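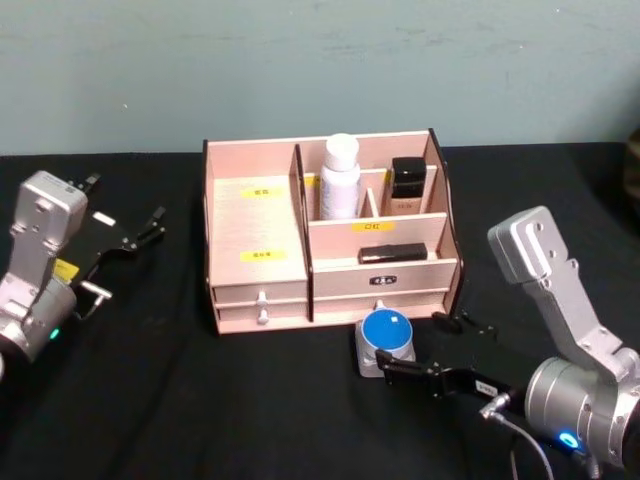
蓝盖小罐与木纹收纳架

首页 论坛 家用医疗 慢病管理 二手交流 登录
打印本页 | 用电子邮件发送

主题：Trulo无袖带血压手环，有人拿它跟上臂式对过吗？

老盐不咸
我爸高血压，吃药控制。亲戚给推荐了Trulo手环，1818元，宣传说不用绑袖带，全天自动测，还能看夜间曲线。我看了一遍说明书，“每8小时建议用袖带血压计校准一次”这句印在倒数第二页，字很小。那我买它干什么？家里本来就有上臂式的。
想问用过的人，校准完过几个小时，跟袖带差多少？别贴官网的图，我看过了。

河边第二棵树
我用了两个月。刚校准完基本一致，这个不奇怪，你把数输进去它照着报就行。我自己试过一次：校准之后去爬楼，上来马上两个一起测，袖带高压146，手环还是128。坐着不动的时候挺准，可坐着不动我也用不着它。

Stuvley老用户
楼上这种测法不科学，刚爬完楼血压本来就在变，袖带充气也要时间，两个数不是同一刻的。而且测的时候手臂高度一样吗？
我用的是Stuvley的，原理差不多，不拿它看绝对值，看趋势。早晚哪段高、换药以后有没有往下走，这个还是有用的。

河边第二棵树
回楼上：歇了一刻钟又测了，袖带131，手环127。所以你可以说它后来“准”了，也可以说它从头到尾没怎么动过。我倾向后一种。
手臂都放桌上，平心脏，这个我还是懂的。

老盐不咸
“看趋势”这个说法我一直没弄明白。单个数不准，误差如果还跟着姿势和时间跑，那趋势也是误差的趋势吧？

Stuvley老用户
误差要是固定偏高或者偏低，趋势当然能看。你们要求太高了，又没人让你拿它开药。

值夜班的检验师
问题是真有人拿它开药，自己给自己开。我们科室门口隔三差五就有人举着手机，说昨晚手环显示低压五十几，今早药就没吃。
我不做心血管，只说一点：宣传页上那个“临床验证”，去把原文找出来看。我找了，作者里排第一的是Kidus Gebru，受试者60人，全是静息坐位，正在吃降压药的排除在外。也就是说楼主爸爸这样的人一个都没有进组。文末利益声明写着，手环和试验经费由Trulo提供。不是说有经费就一定有问题，但页面上一个字没提。

西门卖伞
60个人够不够啊？我不懂，觉得也不少了。

值夜班的检验师
人数另说，先看是什么人。拿一群血压正常的坐着测，人人都是一百二上下，手环就算永远报120，平均误差也很漂亮。要看的是高的能不能报高、低的能不能报低。那篇里散点图挤成一团，两头几乎没有点。

Stuvley老用户
照这么说家用产品都别卖了。袖带的也有一堆不准的，药店几十块那种你敢信？

值夜班的检验师
袖带的不准，可以拿到医院跟台式的对，差多少心里有数。手环下午对上了，晚上对不对得上，你不知道。

咸鱼翻面
插一句，有没有人用Osteda那个？客服跟我讲他们不需要校准，出厂用“大数据模型”算好了。我问模型是拿谁的数据做的，对方发了个笑脸，然后给我发优惠券。

河边第二棵树
不需要校准的我更不敢用。至少Trulo在说明书里承认了。

老盐不咸
刚给Trulo客服打了电话，原话转述：说明书写的是“建议”，不校准也能用，“精度可能受影响”。我问影响多少，答复是因人而异。问夜间曲线，晚上十点校准一次，早上六点正好到8小时，那五点多那个数还算不算？说要转技术部门，等回电。
从4月份开始就有人在他们商店评论区问过同样的问题，官方回的也是“已转技术部门”。

西门卖伞
那退货呢？我妈那个已经戴上了……她倒是很喜欢，说表盘好看。

咸鱼翻面
喜欢就当表戴呗，别看血压那一栏。

Stuvley老用户
1818块买块表？行吧。我保留意见，我自己的记录连着6个月，拿给医生看，医生也没说没用。

值夜班的检验师
医生怎么说的，方便讲讲吗？“没说没用”和“有用”差得有点远。

Stuvley老用户
他看了两眼，说让我再做个24小时动态。

河边第二棵树
……那不就是绑袖带的那个。

Stuvley老用户
对，绑袖带的。但他是看了我的曲线才让做的，这也算起作用了吧。夜里那段偏高，我自己平时不可能半夜爬起来量。

老盐不咸
这个我觉得说得过去，当个提醒用。动态结果出来了麻烦你贴一下，夜里那段跟Stuvley放一起对对，不管哪边对我都想看。
另外Bogale那款带小气囊的手表有人买过吗？腕上真充气的，起码有个东西在压。网上评测全是同一天发的，措辞都差不多，我不太信。

咸鱼翻面
Bogale我同事有，说充气的时候手腕勒得慌，晚上会醒。人醒了血压还叫夜间血压吗。数准不准他没对过。

老盐不咸
那先不买了。我爸继续用上臂式，早晚各量两遍，记本子上。Trulo回电了我再上来说。

最后更新：2018年9月25日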